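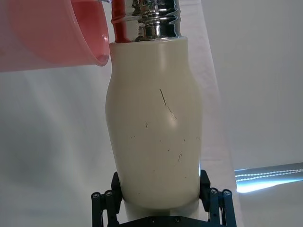 The open day was at Predham, in the old prison building

5 min read

So I finally went to a robot open day. My sister-in-law has been on at me about it for two years, and this March I ran out of excuses, packed a sandwich and drove the 83 miles to Predham. The lab is called Birkuder and it rents the ground floor of what everybody in town still calls the Prison, because it was one until the county moved out. You park in the exercise yard. The walls are very thick and my phone had no signal from the minute I walked in, so I took notes on the back of the parking slip like it was 1994.

They let people in from 10 in the morning in groups of eight, and each group got its own guide. Ours was Eimear Doherty, who runs the handling side of things and talks faster than anyone I've met (I loved her right away). She had us put our bags in lockers, told us where the red stop buttons were, and then we were off down the corridor.

I had pictured big orange arms welding cars. Most of what Birkuder does is kitchen-table stuff - picking up cups, holding bottles, opening lids, folding dish towels. The main demonstration was pouring. There was a cream flask with a shiny metal neck, held down near the bottom by a black gripper, and a see-through pink cup with pink liquid in it, tipped over toward the neck. The whole thing was set up in front of white cloth with a strip of little bright lights, a bit like a photo booth for drinks.

What got me was how close it all is. The rim of the cup is nearly touching, the pink stuff is right up at the lip, and eight grown adults had stopped chewing their free mints. A man in our group whispered "go on, go on" as if it were a horse race!

I asked Eimear what the hard part was, expecting her to say the pouring. She said it was the holding. Squeeze a flask too hard and you dent it or shoot it out of the fingers like a bar of soap, too soft and it slides. Then the weight changes while you're filling it, so the grip that was fine a second ago might not be fine now. I pour coffee into a travel mug every morning half asleep and have never given any of this a thought. She also likes her props a bit beat up. The flask had a long curved scratch and some dark marks and specks on it, and she said a brand-new one doesn't teach you much about people's kitchens. Mine would be extremely educational.

The team wants 2000 pours done by summer and they were at 600 when we visited. Somebody has to look back over every one of them and mark it good, bad or "hmm" (there really is a button for that, she showed us). I asked whether that got boring and the young guy at the desk said he listens to baseball.

After that we moved on to the second room, which had the towel folding. It's slow. Painfully slow! The arm picks up a corner, thinks, puts it down, thinks again. A little girl in the group behind us announced that she could do it faster, and they let her have a race on the next table over. She won by a mile and got a sticker. I would also have liked a sticker.

The last stop was the one where you get to drive. You hold a pair of handles and the arm copies you, and the job was moving foam blocks from one tray to another. I was terrible. My hands were fine but my brain kept wanting to feel the block, and there's nothing to feel, so I kept closing the fingers on thin air an inch to the left. I got two blocks over and dropped the third on the floor, and Eimear very kindly said the floor was a popular choice.

A few practical things if you want to go. The sign for the lab is tiny, so look for the Phelan tire shop and turn in right after it. Bring a sweater, those walls hold the cold. The coffee is free and the cookies go early. There are chairs in the pouring room but none in the towel room, and you'll be standing a while in there, see above.

I stayed until they started stacking the chairs, then ate my squashed sandwich in the car with the heater on. They're doing another one in the fall and I've already put my name on the list, plus one for my sister-in-law, who doesn't know yet that she's driving.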